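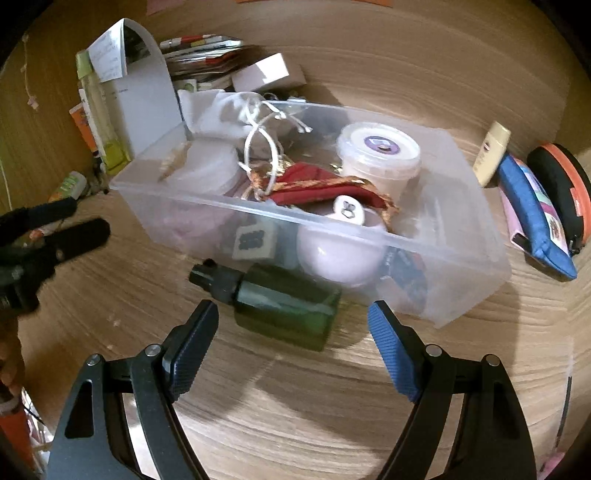 2022-02-07

Pads again. Chaiwat Jitpraphai sent a note from Fliltstead saying the new blue ones are good for 511 grips before they need a wipe, and I'd like to know who sat and counted. Mine go greasy long before that if there's hand cream on the shelf, and there is always hand cream on the shelf.

Did the pivots on the Holtby pair first. The Zirna sheet says to snug the screws until the fingers "move freely without play". Well, which? I backed each one off a hair, worked the jaws 14 times, and nipped it up again. The left finger still feels lazier than the right to me. Barroso says I'm imagining it. Maybe so, but Barroso said the same in November and we ended up changing the linkage.

Pads wiped with a damp cloth, no solvent. I don't trust the solvent, whatever the sheet says about it being safe on the pattern.

The bottle is my check for closing square. If one pad touches early the bottle rolls, and then you know. Pouches tell you nothing -- they squash and forgive everything.
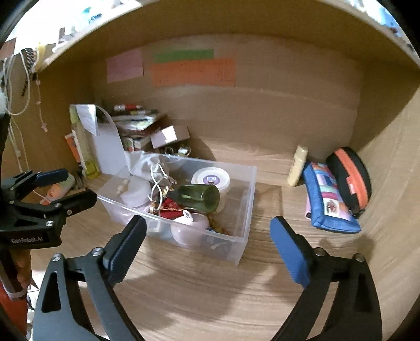
Both grippers at the shelf, green bottle lying across the bin.

Chaiwat wants the check cut to 4 grips per gripper to save time. Thirteen minutes saved, he claims. I wrote back that I'd try it for a week and keep my own tally beside his.

Still need: spare screws, the small driver, a cloth that doesn't shed.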